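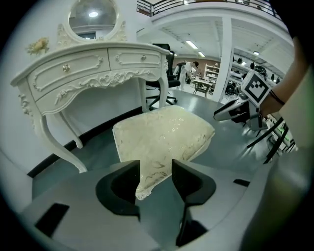
August 25, 2019

Today I want to write down the result before I forget how I came to it, because my memory makes everything cleaner than it was.

The question Catalina Godoy gave me in April was simple. When a person shows a task with the two hand-held grippers, how much does it matter how they start? All our people in the first set began with the hands already near the object. Inês thought this was a mistake. She said the policy learns the middle of the task very well and the beginning almost not at all. I did not believe her, and I said so in the group meeting, a little too loudly.

So this month we recorded two sets. In the near set the demonstrator closes the fingers within a short time after the recording begins. In the far set the demonstrator first waits with open jaws, looks, and then comes to the object from wherever the arms are.

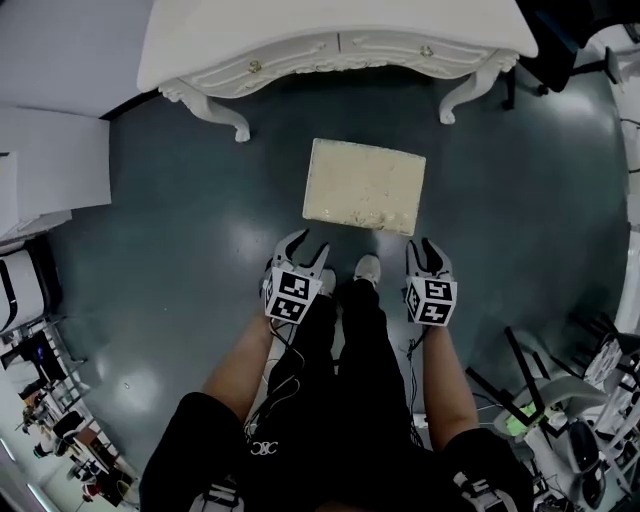
What we found

The far set is better. I trained on each set for the same number of steps and ran 40 trials with each. The near policy finished 20 of them. I ran the far policy twice through the same starting positions, as I was sure I had mixed up the folders, and I had not mixed them up. The cushion was the clearest case. A soft thing changes its shape when you press it, and the near policy pressed too early, again and again, and pushed the cushion away from itself.

I must be careful here. The far recordings are also longer, so there is simply more data in them, and a reviewer will ask about this in the first line. Tomorrow I will cut the far set to the same number of frames and train again. If the difference goes away, then Inês is right for the wrong reason, and I will have to tell her this politely.

The marker tracking gave me less trouble than I feared. We lost 2 recordings in the far set when one cube turned too much from the camera. The Kaltcombe set was much worse for this — I still have a list of 68 bad files from it, and I never found out why half of them are bad.

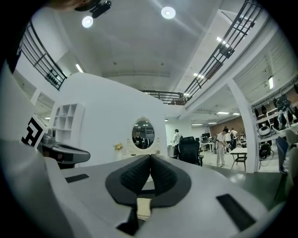 Catalina wants the figure for the Skutitz workshop to show both sets on one axis. I prefer two small plots. With one axis, the reader sees only the gap between the curves, and I think the shape in the first seconds is more interesting. The near curve is flat there, as if the policy does not know that it has begun. We did not agree and she had to leave for her train, so I will make both versions and let her choose.

I also need to write to Craddock about the timestamps and return Inês's notebook, which is in my bag since the weekend. My wrists are tired. Cut the far set first, before email.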